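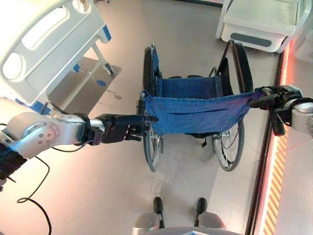 Blue sling held across the front of the wheelchair, hospital bed behind.

Wheelchair slings and straps: your questions

Do I need a fabric sling at all?

Maybe not. Plenty of people are sold one with the chair and never use it. Ask whoever fitted the chair what the sling is meant to do for you. If the answer is "comfort" and nothing more, keep your money.

Are they all the same?

The sellers would like you to think so. A calf strap, a seat sling and a transfer sling are different items, and a strip of blue fabric can look much like any other in a catalogue. Never lift a person with something that isn't labelled for lifting.

Will the Jumico one fit my Liapis chair?

"Universal fit" is printed on the packet. We'd still measure. Our Jumico sling is 40 cm wide and suits most of the narrower Liapis frames, but check your own chair with a tape before you order.

Should the fabric be pulled tight?

Snug, with no deep folds where skin will rest against it. A few light wrinkles are normal. If you have to haul on it to reach the frame, it's the wrong size – send it back.

What should I check on a folding chair first?

Open it fully, put both brakes on and look at the footrests. Keep loose ends of fabric well away from the wheels and spokes.

Can I wash it?

Yes, at 40 degrees, then line dry. Drasis says its coating "resists all odours". We have our doubts, so wash it anyway.

How long will it last?

We don't believe anyone who gives a firm number. Check the stitching every couple of weeks and bin the sling if it's fraying or the colour has gone patchy near the seams.

Can I return it?

Unused, within 27 days, to the Flestton counter or by post. Used slings can't be returned unless faulty.

Page last checked Thu 27 May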